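Ticket: Trengate second floor, conference table – "surface stains, replace top"
Status: Open, waiting on building services
Filed under: Furniture / meeting rooms 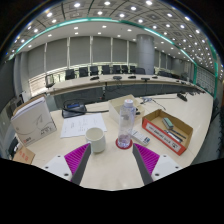
Table as found, July 10, 2026. Bottle on the red coaster, mug with no coaster.

Reported problem
Pale rings on the cream table, said to be "everywhere" and "getting worse." The request asks for a new top from Westaseck and says the finish is faulty. I'm not signing off on a new top from one sentence, so I went up and looked.

Log

Entry 1
Checked the table before moving anything. There is a round red coaster and the water bottle is on it. The white mug is straight on the table a hand away. So we have one coaster in use and one drink without one, and the ticket says the finish is faulty. Maybe. I'd like to rule out the mug first.

Entry 2
Moved the papers, the mug and the bottle and wiped the whole top with a damp cloth. Left the conference unit where it was because its cable runs across the table and I didn't want a second ticket about the phone. Most of what had been called staining came off. Two rings stayed, both on the side where the mug had been. Nothing under the coaster.

Entry 3
The requester replied that the rings "come back by themselves." Rings don't do that. Asked which seats and after which meetings. No answer to either question.

Entry 4
Someone suggested the marker tray as the cause, meaning the shallow brown cardboard one with the red-bordered label that holds the pens and the green block that looks like a board eraser. Lifted it and checked underneath. No ink and no scratches. Cardboard sheds a bit of dust and that's all I found. Same result under the open white box behind the bottle, which somebody should either use or flatten. Neither one makes a ring.

Entry 5
Bisht (cleaning) say they use the same spray here as in the Jirasside rooms, where there are no complaints. I asked for the name of the spray and got "the usual." I don't count that as ruled out, but I don't count it as a cause either.

Entry 6
Tried a test on a corner nobody sits at. Hot mug, no coaster, left for 14 minutes. Faint ring, gone after a wipe. Same again for 26 minutes and the ring was still faintly there after wiping. One corner and one mug, so take it for what it is, but it does look a lot like the two marks we already have.

Where this stands
I don't see a case for a new top. The finish may be softer than the Westaseck sheet claims – I never believed the sheet much – but a replacement would mark the same way if it's the same material.

Done: wiped down, papers stacked at the end of the table.
To do: order 6 more coasters. Move the white box off the table. Get the actual product name from Bisht.
Not doing: polish. It was tried at Jirasside and left a haze that took longer to get rid of than the rings.

Please don't close this as "fixed by cleaning." Two rings are still there. I'll look again in September, and if they've multiplied with coasters at every seat I'll send the furniture request through myself.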